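# Automation of the microphone bench at Halis

The **microphone bench at Halis** is a workplace where two robot arms handle microphones and small stands that were earlier placed only by hand. Halis rents out sound equipment for weddings, churches and conferences. Inside the company the bench is called **Arthur**, after the name of the software that runs it.

## Background

Before the change, returned microphones were sorted and put on stands by a group of 10 people, usually on Sunday evening. In a busy July the group handled 2,724 microphones. Workers complained mostly of sore wrists and of the late hours. The first plan came from Zuweira Ankrah, then head of returns, and the bench was ordered from Priltow, a builder of small work cells.

## The work

The bench has a white table with panels on three sides. One arm stands at each end of the front edge, and each arm has a gripper and a camera over the wrist. The usual tasks are to pick up a microphone lying on the table and to bring it to a stand. Microphones with thin handles are harder to grip well, and for these the arms move at a lower speed. Repairs, cleaning and the final sound check are still made by people.

## Effects on the staff

No one was dismissed when the bench started, but the work was divided in a new way. Four people from the old group moved to repairs. Others learned to watch the arms and to correct them when a grip fails, a task which is paid at a higher grade after a course of two weeks. The Sunday shift now ends at 8 p.m.

Not all opinions are positive. Nii Dankwa, who wrote the shift rules, has noted that the watching is tiring in its own manner and that new employees learn less about the equipment. From the next season, every new employee will spend the first month at the repair table before going to the bench.
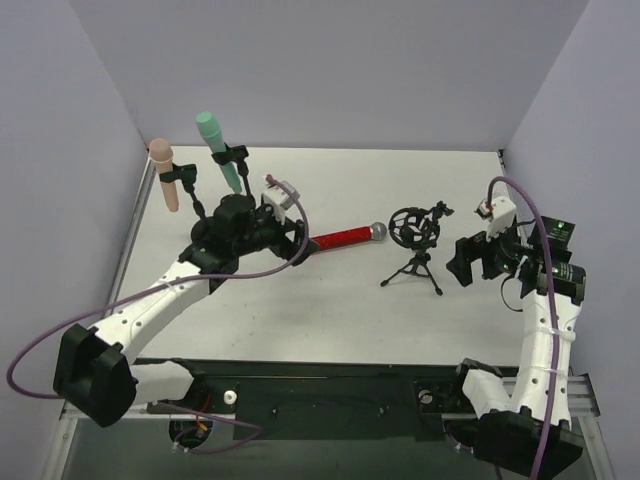 Comfort Abubakari disagrees on the last point: a month at repairs is too short, and she would like the new people to go back there one day in each week, also after they have learned the arms.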